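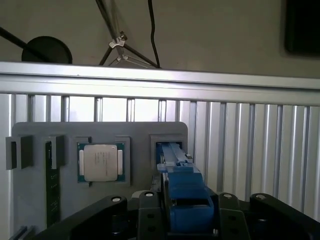 Careers | Research & Policy

Search this site Enter keywords Go

Research Analyst, Extremism and Community Security (2 positions)

The Atton Institute invites applications from analysts to study recruitment by extremist networks in European cities. Appointees will review court records and online material, and prepare briefings for local authorities.

Applicants must hold a graduate degree and read German, Arabic or Turkish — a second of these is an advantage. Contracts run for three years.

Send a résumé and a writing sample of no more than 1,000 words to Tahmineh Ahmadpour, Head of Research, by the end of September.

© Atton Institute | Contact | Back to top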